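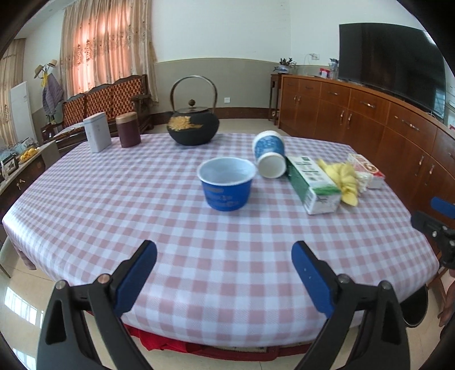
Hand-held gripper check, table clearing task
Site: Marnness. Date: 4 February 2026

1. Jaw pads, both sides. Pass. Blue, seated square.
2. Pivot screws. Pass. Retightened, 2 turned slightly.
3. Items on cloth. Comment: paper cup on its side, carton lying at an angle. Log both as start positions.
4. Teapot. Comment: not to be lifted by the handle until the load limit is confirmed with Soda.
5. Cloth overhang. Fail. Clip at near edge before the next demonstration.
6. Recording. Pass. 478 demonstrations stored, 20 rejected for jerky closing.

Recheck item 5 before release to Roltmont.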